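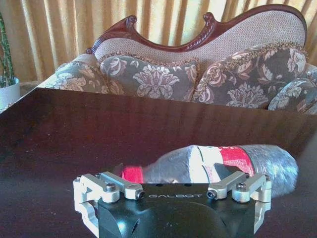
3. The Rumus rental service in the home setting

3.1 What is on offer

We turn now to the part of the study that most of our readers have written to ask us about, namely what a small laboratory gets when it signs up to the Rumus service from Clodum. The offer is a simple one on paper. The supplier sends a gripper arm, a wrist camera and a booklet of household tasks, and for a monthly fee the customer may run as many of those tasks as they please and send the recordings back for scoring. We took the middle plan, which allows 600 scored attempts a month, and we are glad to say that the people at the other end of the telephone were patient with us from the first morning.

3.2 Picking up from a polished table

Of all the tasks in the booklet, the one we grew fondest of was the lying bottle (Figure 1). It sounds like nothing at all, and any child could do it, but a bottle on its side can roll, and a glossy table gives back reflections that a camera may take for part of the object. Wrapping makes matters harder still, as crinkled film changes the outline from one end of the bottle to the other.

Figure 1. The lying bottle task from the wrist camera, with the fingers open and the wrapped bottle just beyond them. The lower part of the bottle is hidden by the gripper body.

That hidden lower part matters a good deal more than we had expected when we began. The booklet asks the user to mark the middle of the bottle by hand before each attempt, and Urmila Kaushik, who did most of the marking, found that she was guessing at the underside nearly every time. We wrote to Clodum with this on a Friday and they have since added a page on marking from the upper edge alone, for which we thank them warmly.

3.3 Scoring

Over the whole trial we sent in 1,545 attempts, of which 480 were of the lying bottle. Scores came back overnight as a rule, though in December the wait grew longer. Corentin Chevalier scored 50 of the bottle attempts again by eye and agreed with the service on all but four, each of them a case where the bottle had been lifted and then slipped a little in the fingers. The booklet does not say whether a slip should count, and we would dearly like it to.

Filed under: Home robotics / Services on trial

Related items
Lemaire task booklets compared
Soft fingers or stiff ones for kitchen work
Notes from the Stultville workshop on shared scoring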